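Keep the old computer
Soledad Alarcón
2018-04-14

My last desktop lasted nine years. When I mention this, people assume I am either poor or stubborn. I am a bit of both, but the main reason is that it kept working, and when a part of it stopped working I bought that part again.

I think more people should own a computer like that. Most households I know have moved to thin laptops, and most of those laptops are treated as finished after three years or so. The battery goes, or the storage fills up, and the owner finds that the case is glued or that the memory is fixed to the board. The shop says a repair costs more than half the price of a new one. The owner buys a new one. The old one goes in a drawer, where it stays until somebody moves house.

I don't blame the owner for this. I did it myself, twice. The second time was a laptop from a firm called Draltoron, a perfectly good machine apart from a charging socket that had worked itself out of place. The socket could not be bought separately. I was offered the whole main board, with a wait until September, and I gave up.

After that I went to the repair shop on Girard Street and asked them to sell me a tower. It was second-hand, large and ugly. Over the years I changed the power supply, put in more memory, and swapped the old disk for a faster one. I had never done any of this before. The first job took me a whole evening with the manual open on the floor, and the last took less time than making dinner.
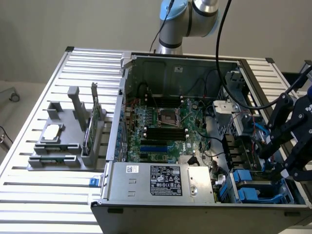 A desktop tower on its side, with the side panel off.

The usual objection is that nobody wants to open a computer. I have heard this from people who bleed their own radiators and change the inner tubes on their bicycles. They are not afraid of screws. They have been taught that electronics are a different kind of thing, sealed for good reason, and the makers have been glad to let them think it. A tower is held together much like a kitchen cupboard. You switch it off, pull out the plug, take off a panel and look.

A better objection is that towers are no use to anyone who has to carry their work around. I accept that. My sister teaches in Clevwood and marks on the train, and I would not tell her to give up her laptop. But plenty of people carry a laptop from the bedroom to the kitchen table and nowhere else. They are paying for thinness they don't use.

Then there is electricity. An old tower does use more of it than a laptop, and anyone who leaves one running all night will notice. I turn mine off.

What I would like is dull. I would like the box in the shop to say which parts can be replaced, by whom, and for how many years they will be on sale. The Mabuza kettle in my kitchen came with a list of spare parts on the back of the leaflet, down to the lid hinge. It cost 60 pounds, which I thought was a lot for a kettle. I have since bought the hinge.

If a kettle can come with that list, so can a computer. Until it does, I will go on buying the ugly ones.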